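Planning and Buying Equipment – Handout 4: What the Quote Leaves Out

Read this before Monday's session and bring the Ornton quote with you, preferably with rude remarks in the margin.

By now you will have noticed that suppliers price the part of a robot project that looks good on a stand. The Ornton quote gives a single figure, £2579, for a pair of hand-held grippers. It is a perfectly fair price for a pair of hand-held grippers. As a budget for collecting bathroom handling data it is a work of optimism.

Start with the work and move towards the catalogue. If the job is bath fittings, somebody has to get hold of a bath, find a floor that will take it, and leave enough room for a grown adult to swing both elbows. 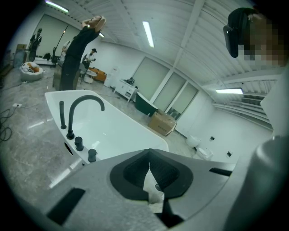
Figure 1. Gripper work beside a freestanding bath with black fittings.

Write your budget under these headings, in this order:

Tools. The grippers, plus spare finger pads. Pads wear out on the afternoon you were hoping to finish.

Headsets and tracking. Often quoted separately, under a name that doesn't sound like a headset. Read the small print twice. Oditz call theirs a "session bundle" and leave out the chargers.

Props. Baths, taps, toilets. Ask showrooms for returned or scratched stock. A bath is cheap to buy with a chip in it and dear to move in any condition, so get the delivery price in writing.

Power. Count sockets on the site visit, then assume half of them are behind something. Extension leads cost very little and are always bought in a panic at the nearest shop.

People. The biggest line, and the one most often missing. Include training time, breaks and the day when everyone is present and the software isn't.

Space. The Welham plan allowed 16 days of room hire and no time at either end for setting up or clearing out. Do not copy the Welham plan.

A word on tools used in pairs. Two-handed work needs two of everything attached to the hands, and a spare set if you don't want one loose screw to send the whole room to lunch.

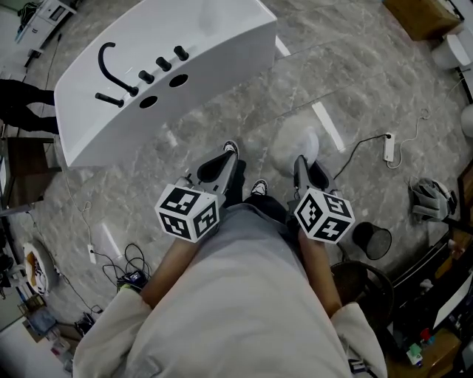
Should we lease the grippers or buy them?
Lease for a first trial, and buy once you know the work will run past the point where the rental payments overtake the price. Ask whether repairs are included before you compare the two.

Exercise for Monday

Take the Escobar project brief and draw up a budget on one side of paper, using the headings given earlier. Mark every figure as quoted, estimated or hoped for. If the third group is the largest, you are in good company, but please go back and ring somebody.

Late budgets will be accepted until June, at a discount.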